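Ich habe den Papierkram zu lange liegen lassen

21 November 2023

Im März habe ich mir vorgenommen, die alten Briefe meiner Großtante abzutippen. Es sind 70 Stück, alle mit der Hand geschrieben, die meisten auf dünnem Luftpostpapier, das beim Auffalten knistert. Damals dachte ich, das sei an ein paar Wochenenden erledigt. Jetzt haben wir Herbst, und ich bin mit 15 Briefen fertig.

Das liegt vor allem an der Schrift. Meine Großtante hat in Morberg die Schule besucht und dort noch Sütterlin gelernt, später hat sie auf die lateinische Schrift umgestellt, aber nie ganz. Das kleine e sieht bei ihr oft wie ein n aus, und das h hat unten eine Schleife, die in die nächste Zeile reicht. In den ersten Briefen habe ich für eine Seite einen ganzen Abend gebraucht. Inzwischen geht es schneller, außer bei Ortsnamen. Einen Ort, den sie mehrmals erwähnt, habe ich erst als "Fersort", dann als "Perfort" gelesen. Es ist Perport. 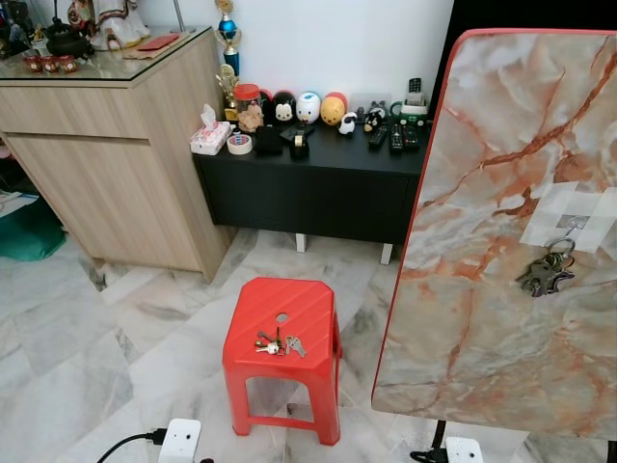

Zum Abtippen selbst: Ich schreibe Zeile für Zeile so ab, wie es dasteht, auch mit den Fehlern. Unsichere Wörter kommen in eckige Klammern, unlesbare Stellen bekommen drei Punkte in Klammern. Am Anfang habe ich die Rechtschreibung stillschweigend verbessert, das habe ich nach dem dritten Brief wieder rückgängig gemacht. Kendra Paquette, mit der ich früher im Archiv gearbeitet habe, hatte mir von Anfang an davon abgeraten. Sie hatte recht. Gerade die Schreibweisen helfen beim Datieren, wenn kein Jahr auf dem Brief steht - und meine Großtante hat das Jahr fast immer weggelassen.

Die Reihenfolge war das nächste Problem. Die Briefe lagen in vier Umschlägen, beschriftet mit Namen, von denen mir nur einer etwas sagte. Ich habe sie erst einmal so gelassen und mit Bleistift ganz klein auf der Rückseite nummeriert, Umschlag und Blatt. Wer so etwas vorhat, sollte das vor dem ersten Lesen machen. Ich hatte zwei Briefe schon in den falschen Umschlag zurückgesteckt und es erst gemerkt, als eine Fortsetzung nicht passte.
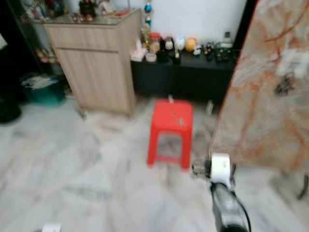 Inhaltlich ist vieles Alltag. Kartoffelpreise, Husten, wer wen geheiratet hat. Über eine ganze Seite beschreibt sie einen Mantel, den sie dann doch nicht gekauft hat. Beim Tippen fand ich das zuerst ermüdend, heute sind mir diese Stellen lieber als die feierlichen Neujahrsgrüße, die sich jedes Jahr gleichen. In einem Brief streitet sie mit ihrer Schwester um eine Nähmaschine. Der Streit zieht sich durch drei weitere Briefe und bricht dann ab, weil offenbar ein Teil der Post fehlt. Wer die Maschine am Ende bekommen hat, weiß in der Familie keiner mehr.

Zum Aufbewahren habe ich säurefreie Mappen bestellt. Die Büroklammern kamen alle ab, sie hatten schon Rostspuren hinterlassen. Laminieren oder mit Klebeband flicken würde ich auf keinen Fall. Zwei Blätter sind am Falz gerissen, die liegen jetzt einfach flach in einer eigenen Mappe. 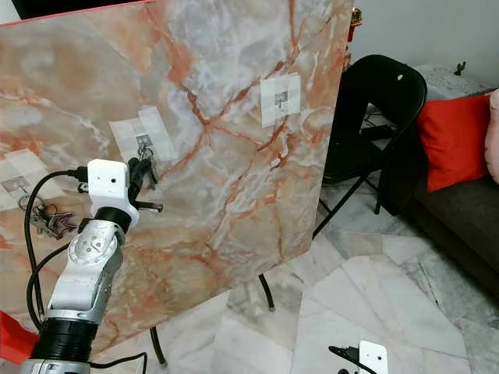 Marmormuster in Rosa und Weiß, mit rostfarbenen Adern.

Fotografiert habe ich die Briefe auch, am Fenster bei bedecktem Himmel, ohne Blitz. Bei dem dünnen Papier scheint die Rückseite durch. Ein schwarzer Karton unter dem Blatt hilft dagegen besser, als ich erwartet hatte. Die Dateien heißen bei mir nach Umschlag und Blatt, mehr nicht. Eine Kopie liegt auf einer externen Platte, eine zweite hat Prys Voyle, der in der Familie ohnehin den Stammbaum führt.
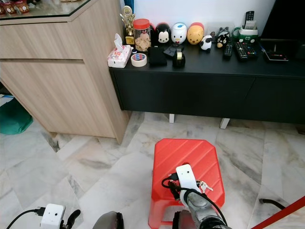

Der helle Holzschrank mit der Glasplatte, rechts daneben das schwarze Sideboard.

Bis zum Frühjahr möchte ich den ersten Umschlag ganz durchhaben. Danach kommt der mit der Aufschrift "Siu", der dickste von allen. Falls jemand von euch Sütterlin sicher liest und mir bei einer Handvoll Wörtern helfen mag, schreibt mir bitte in die Kommentare. Ich schicke dann die Ausschnitte per Mail.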